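**Vukadach puts its name to a duvet that stays put**

March. Bedding maker Vukadach today launches the Dinsa, a duvet cover with 16 inside ties, up from the traditional number, which was none. It comes in three sizes and six colorways.

"People have been climbing into their own duvet covers for years," said founder Liesbeth Michiels. "We felt somebody should go in after them." 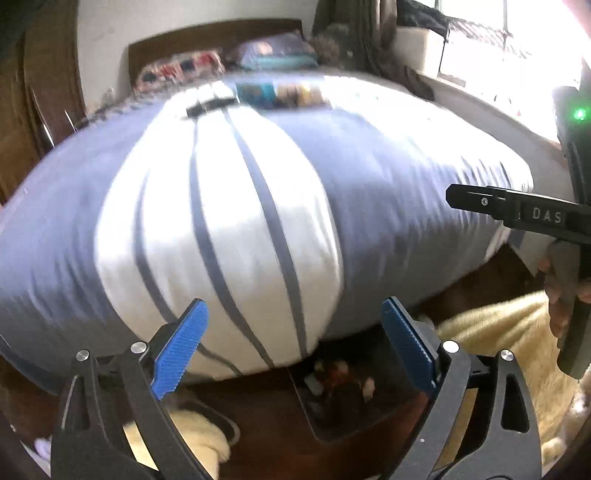

Testing took in 300 nights of sleep, most of them by product manager Silviu Marinescu, who has asked for a raise.

The Dinsa goes on sale this month at Pradier stores. Pillowcases will follow.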